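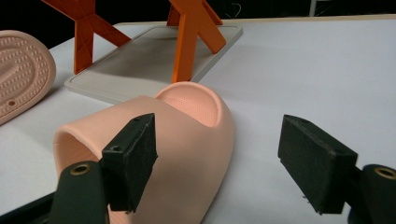 The shoe upper between the two fingers, with the sole off to the left and the orange stands on the tray behind.

Humlow FAQ

What is Humlow, in one sentence?
It's my method for teaching a gripper to put a two-part foam shoe together by learning from demonstrations people do by hand.

Why shoes?
I wanted something soft! Plenty of my earlier tests used hard blocks, and a hard block forgives a sloppy squeeze. Foam bends, and then the part you're holding has a different shape from the one you planned for (I lost most of a November to this).

How many demonstrations did you use?
705 in all. I threw out 21 where the upper got dropped, so check your count if you're working from the older Amis release, which still has them.

Do the fingers have to touch at the same time?
Nope. One side often gets there first, and I left those moments in on purpose. The policy picks up on closing the second finger gently so the upper doesn't skid across the table.

How is this different from Sanna?
Sanna plans the whole grasp up front and sticks with it. Humlow looks again after every short move. It's slower, but it copes much better when the sole is turned some odd way.

Can I train it on my own computer?
Probably, if you have 2 decent graphics cards. I stop at 400 epochs – going longer made it worse at lining up the sole, and I still don't have a good explanation for that.

Does the color of the parts matter?
More than I'd like. All my training shoes are peach, upper and sole both, so please don't expect much from a navy pair without fresh demonstrations.

Where do I report a bug?
On the Rernix tracker, please, under "humlow". Attach your config file and I'll get to it when I can.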